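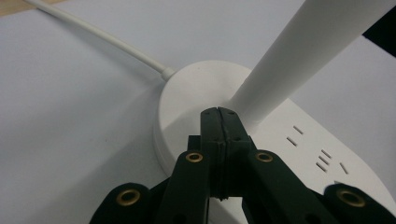

2021-03-01 – bench 2, hand-held gripper, the green one. Stopped the session early. Fault is back: fingers close fine and then don't open all the way when you let the trigger out. Left side lags. You feel it as a soft spot, then it snaps the last bit. Was going for the white hub with the thin cable coming off it, next to the power strip, and that was the point where I decided to quit and write this up. Fingers shut, tips right up at the side of the hub, outlet slots right there to the right. Not where I want a finger that snaps open on its own schedule.

Safety part first so it doesn't get lost at the bottom again. Until the sticking is fixed, no work near live outlets with this unit. Strip gets unplugged at the wall, not just switched off. Fingers are plastic but the eyelets in the links are brass, and the outer ones sit low and wide, easy to forget them when you're watching the tips. No contact today. Wrote it up as a near miss anyway, form is in the Stukordale folder under June (wrong month, that's the only template that still opens).

What I know so far

Log says 1271 cycles on this set of links. Last set went a lot longer before it did anything like this. Cold start it behaves. Starts sticking once it's been worked for a while, which made me think heat, but body is barely warm by hand. So maybe not heat.

Took it off the handle and moved the links by hand. Right inner swings free. Left inner drags near full close, just the last few degrees. Eyelet on that one doesn't look bent to me but I was going by eye with the desk lamp. Swapped the return spring for a new Uvuva one – no change. Put the old one back so we don't mix two problems.

Tried the dry lube. Better for 200 cycles, then the same soft spot, same place. So lube hides it, doesnt fix it. Please don't just re-lube and put it back on the shelf, I think that's what happend last time, there was old residue in the joint.

Guesses, best one first:

– eyelet hole in left inner printed undersize, or it crept. The Zernton batch was printed on its side and the holes came out a bit oval. I reamed them but I don't remember reaming all of them

– pads on the inner faces grabbing each other when shut hard. They do feel tackier than they used to. Would explain the snap but not the drag with the trigger off

– trigger cable kinked inside the handle. Haven't opened the handle. Screws are the annoying ones

Also the position readout is wrong while it's sticking. Encoder follows the trigger, not the fingers, so the log shows open when the fingers are still shut. Means anything recorded this morning with the fault in it is suspect. I flagged two runs as bad, there may be more. Whoever has the Danko script, could it look for releases where the video and the width disagree? Threshold can be dumb, I'll check them by hand.

To do

Pull left inner, measure the hole with the pin gauges, compare with right inner.
Print 2 spares flat this time, not on the side. Green if there's any left, any color is ok.
Clean pads with alcohol, try again before changing anything else. One change at a time!!
Open handle, look at cable.
Tape on the unit saying DO NOT USE. Done, blue tape.
Tape on the power strip plug, same. Not done, out of tape.

Later, same day – measured. Left inner is tight by a hair at one side, fine across the other way. Oval then. Right inner is round. Reamed left, back together, no lube. Moves free by hand, hasn't been run long enough to say anything. Leaving the DO NOT USE on until it's past the 200 mark clean with nothing plugged in nearby. Handle still not opened.

Filed under: Bench Notes / Grippers / Faults

Previous entry | Next entry | All notebooks | Parts list

Stukordale workshop notebook – questions to the bench inbox – Back to top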